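Home Forums Gear Gigs Members Search

Forum > Keys and Organ > Moving a spinet organ to a weekly gig, worth it?

drawbar_dan
Aug 18, 2018

Our trio got offered a regular night at the Plimbridge, every Thursday through March. Blues and soul, some funk in the second set. The room has a house piano that is a half step flat on the top end and I'm not using it. I own a spinet organ and a small rotary cabinet. I also own a clonewheel that weighs less than my dog. The guitar player wants the real organ. The drummer says he isn't lifting anything that isn't a drum. Has anyone done this weekly?

3 likes

leftfoot_bass
I did it for one season in Bogale. Two people, a proper dolly, straps. Getting it in the van is fine. Stairs are the problem. How many steps at the Plimbridge?

drawbar_dan
14 from the alley door, with a turn in the middle. The front has none but they don't want load-in through the front after the kitchen opens.

leftfoot_bass
Then no. Not with a turn.

gospelgrip
I disagree. Ask them for an earlier load-in through the front. Most places will say yes if you ask before the first night and not on it. If the organ is the reason people come to hear an organ trio then bring the organ. I have heard a lot of clones through a lot of small PA speakers and they all sound thin once the drummer gets going.

monowheel
The PA is the issue there, though. Put the clone through the rotary cabinet and mic the cabinet. I did a week of dates between Cestdale and Vostasness with that setup and had one other organ player come up and ask where I was hiding the rest of it. The crowd does not care.

gospelgrip
The crowd might not. The player does. I play differently on the real keys. Also you lose the pedals on most clones, and Dan didn't say they have a bass player.

drawbar_dan
No bass player. I play left hand bass and tap the pedals on the low notes. The spinet only has the short pedals anyway.

leftfoot_bass
Left hand bass is fine on a clone. Turn the percussion off on the lower part if it lets you assign it there, and roll some highs off.

slowleslie
Another vote for leaving the spinet at home. Mine went out every weekend for 9 months and by the end the generator was noisy, two of the drawbars were crackling and a leg had a split in it. The moving did most of that. Oil it once a year and leave it in one spot and it will outlive you.

4 likes

gospelgrip
Crackling drawbars are dirt. That's a cleaning job and it would have happened in your living room too.

slowleslie
Some of it was dirt. The leg wasn't.

monowheel
Could you leave it at the club for the run? If they have a closet with a lock, that solves the stairs.

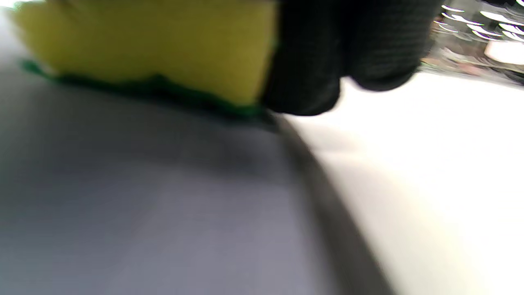

You'd move it in once and out once. Get it in writing that the other bands can't use it, and check whether your insurance covers it off your own property. Mine didn't and I had to add it.

drawbar_dan
I hadn't thought of leaving it. There is a storage room behind the stage but it's next to the ice machine, so I'd worry about damp. I'll ask.

leftfoot_bass
Don't put it by an ice machine.

gospelgrip
Agree with leftfoot on that one. Get a padded cover at least, and ask if it can stay on stage against the back wall.

drawbar_dan
Called them. It can stay on stage if I push it back after each set, but they won't promise on weekends when they have a DJ. So I'm doing the first month with the clone and the rotary cabinet. If the night goes well I'll ask about the front door. The guitar player is not happy.

monowheel
Mic the top and bottom of the cabinet separately if the board has the channels.

Replies: 16 Shares: 2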